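Ticket 2770 – Reservoir level readings, Tetari pumping station
Opened: September 2022
Assigned to: Ctibor Šindelář, Kunder Water District
Status: Pending customer confirmation

The Golteo telemetry unit reported a storage level of 600 acre-feet for 11 consecutive readings while the outlet valve was open. Staff restarted the unit. The fault returned after nine readings.
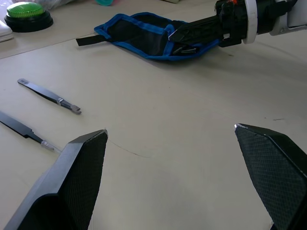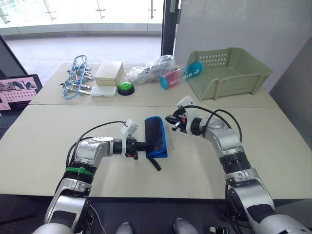
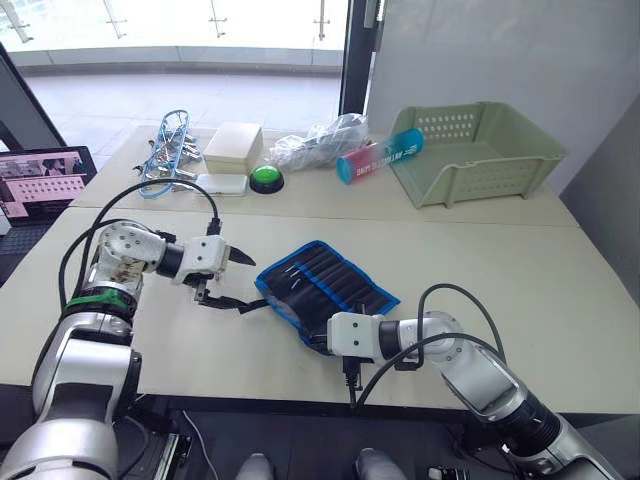
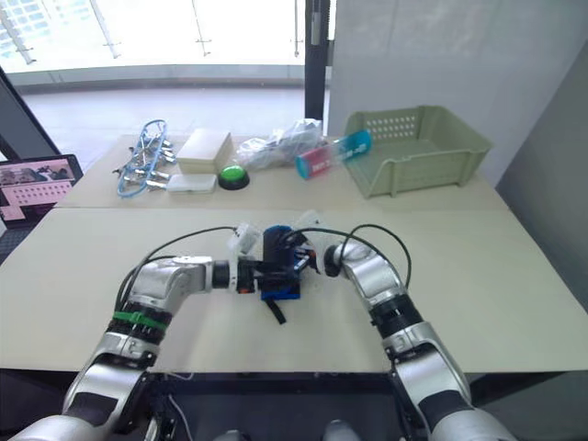 Work table, four views.

The level sensor was then compared with the staff gauge at the Barta intake – the two did not agree. The sensor has been recalibrated and the signal cable replaced. The district is asked to review the daily withdrawal totals for the affected period and to confirm the corrected figures in writing before this ticket is closed.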